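Larivix opens its drawing desk to schools and small publishers

Sun 24 January

Hello from Polgate! I'm Inês Nogueira, I run Larivix with my old classmate Simão Morais, and I've been let loose on the press release this time, so bear with me.

The news first. From March, Larivix will be taking commissions for illustrated teaching packs from any school, college or small publisher that wants one. Until now we've only drawn for a handful of regular customers (you know who you are, and thank you for the biscuits), but the waiting list had become a bit silly and we've finally got the room to do something about it.

A teaching pack from us is a set of drawings made for one course -- posters, worksheet pictures, little spot drawings for the margins and anything that needs to move on a screen. You send us the lesson text, however rough, and Simão or I will ring you for a good long chat before anybody picks up a pencil. I do people and animals. Simão does machinery, maps and buildings, and he is much faster than me, which he mentions a lot. 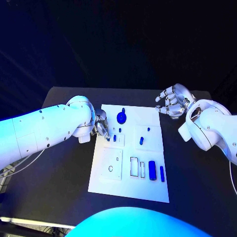
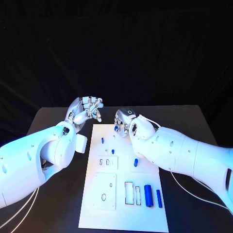

Our first pack under the new arrangement is for Ivside College, and it covers its whole introductory course in farm and garden maintenance. It has 61 drawings, from sharpening a hoe to bleeding a radiator in a glasshouse, and the tutors asked for jokes wherever we could fit them in. Simão has been deep in the chapter on handling small parts, and he's been fussing over fingers for weeks. A small blue peg pinched between curled silver-and-white fingers, like the one in the first picture, is just the sort of grip he loves to draw, and he'll happily fill a whole page with knuckles if I don't stop him! The chapter went through nine versions. I liked the fourth best, but the tutors picked the last one and I've come round to it.

We've also changed how we charge, as so many people asked. There is now one price for a pack, agreed before we begin, with two rounds of changes included. Schools may photocopy the drawings as much as they like for their own classes. Publishers get a separate licence, and I promise it's written in words you can read over a cup of tea.

To go with all this we're printing 100 copies of a sample booklet called Carnegie, named after the street where we had our first desk (one desk, two chairs, a terrible heater). It shows finished pages next to the scribbles they started as, including a cow of mine that went badly wrong. Booklets are free to teachers and we'll post them out in the order the requests come in.

If you'd like to write about us, or you just want to see the cow, please get in touch through the contact page on the Larivix website. Larger files of the Ivside drawings are available for print, and Simão and I are both happy to be interviewed. Mornings are best for me. Simão prefers any time after lunch.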